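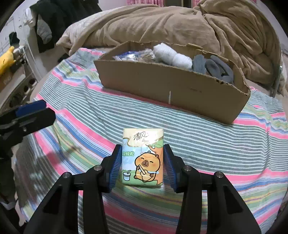
A tissue pack between the blue pads of one of our hand-held grippers.

Gripper budget, round two

I've been back and forth with Didier Leblanc on next year's gripper order, and we're nearly there! The pads are what eat the money. We went through 85 of them by July (ouch), so I've put in for 142 this time, plus 3 spare sets of jaws from Baudry. The Ustis quote was cheaper, but shipping took ages last time and I'd sooner not do that again.

Soft little packets are most of what we pick up at Furov, so please tell me which pad colour you've got and how worn the ribs are before I sign anything. My form's on the shared drive, under Pesto.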